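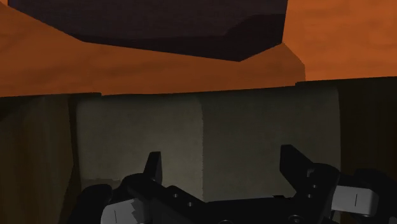

Public libraries in this state have spent a decade replacing their interiors, and most of them have been painted by people who will never have to read in them. The standard order is a cool white on every wall and a pale gray on every shelf end. The choice is defended as neutral, and it is rarely discussed with the staff or with the public before the contract is signed. Color is treated as a finishing item, to be settled in the last week with whatever money remains. Yet a burnt orange with a cloudy, mottled surface, set beside a dark plum-brown, gives a wall a depth that flat white does not have, and either color could be bought from the same supplier on the same day.

The Fadlow Reading Rooms Association has held for several years that wall color belongs in the first stage of planning. Our position rests in part on the Woldemariam branch, where the main reading room was repainted in July in a deep ochre after 71 years of cream. The branch manager, Mebrat Alemneh, kept a record of comments left at the front desk. Of the 113 comments received, 73 were in favor of the change. Several of the rest objected strongly, and those objections deserve an answer.

The most common was that a darker wall makes a room harder to read in. This is a fair concern. A dark wall returns less light than a white one, and a library that repaints without looking at its lamps will hear about it. At Woldemariam the desk lamps were replaced in the same month, and the cost was carried in the same budget line. We would not support a repainting plan that left the lighting out.

A second objection concerned cost. Shiuli Kumarasinghe, writing to the association on behalf of the east side branches, pointed out that strong colors often need an additional coat and are more difficult to touch up where chairs rub against the wall. She is right on both counts. A maintenance schedule should allow for it, and the paint formula should be kept on file at the branch. It is surprising how many branches cannot say what is on their own walls.

The third objection was one of taste, and here we must speak plainly. Public bodies have grown afraid of any decision that somebody may dislike. White is chosen because it draws no letters. But a reading room is a place where people are asked to stay for hours, and many of them have no other quiet room to go to. They are owed some evidence that thought was given to it. A warm wall will not bring in a single reader by itself — we make no such claim — but it tells those who come that the room was meant for them.

The association therefore asks that branch plans submitted after 2018-01-10 include a color proposal at the first review, with painted samples placed in the room for 60 days and a book nearby for written comments. Samples should be large enough to be judged from a chair, and they should be seen in the evening as well as at noon.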